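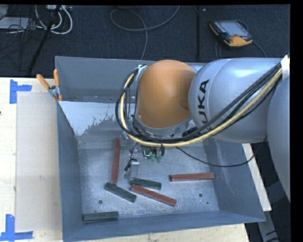
January, 9:40

Third batch of the lime plaster, mixed with the Trisell sand. I sieved it two times, because the last delivery had small lumps of clay inside. 202 g of putty, 4 parts of sand by volume, water only by feeling.

Spread it on tile 40, the one with the deep scratches. It holds well on the edge, but the surface pulls a little under the float. Probably I was too early with the second pass.

14:15

Tile 38 has fine cracks in one corner, tile 39 has none. Both were covered with the same damp cloth - the difference must be the thickness. I will measure tomorrow with the good caliper, if it is back from Cerari.

To order: 100 paper labels, a new float, fine sand from Vutolik for comparison. Please don't use the bucket with blue tape, the putty in it is still resting.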